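Covik grasp labels: README

Covik is a small command-line tool that reads recordings from hand-held gripper tools and writes out grasp labels: when the fingers close, when they open, and which way the held object is tilted. The labels are used by the planner in Cirno. It does not control any hardware.

Requirements

Python 3.7 and the Pfeiffer reader library. 4 GB of memory is enough for short recordings.

Usage

covik label --in recordings/ --out labels/
covik check labels/

The check command lists any grasp shorter than 100 ms. These are nearly always false closings and should be looked at by hand.

Data

The Besetby set has 800 recordings made in furnished homes. Household objects are picked up from tables and put down again, often with other things close by. Each recording has a video stream, the finger opening and the tool pose. Two people labelled every recording, and Chutima Intarasuk settled the cases where they differed.

Label fields

grasp_start, grasp_end: time in milliseconds
tilt: upright, side or inverted
surface: smooth, ribbed or soft
second_tool: true if another gripper is in view

A ribbed cup held on its side between both pads gets tilt "side" and surface "ribbed". With the other gripper at the right, second_tool is true.
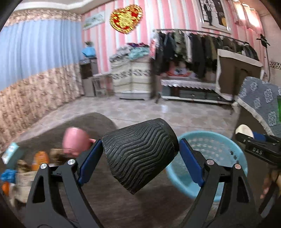
Known problems

Tilt is unreliable when the fingers hide the rim.
Strong light from a window can upset the pose estimate in version 2. Use --mask-bright if the track jumps.
Clutter under the held object is sometimes taken as part of it.

Changes

2019-12-18: added second_tool; the November labels need to be rebuilt.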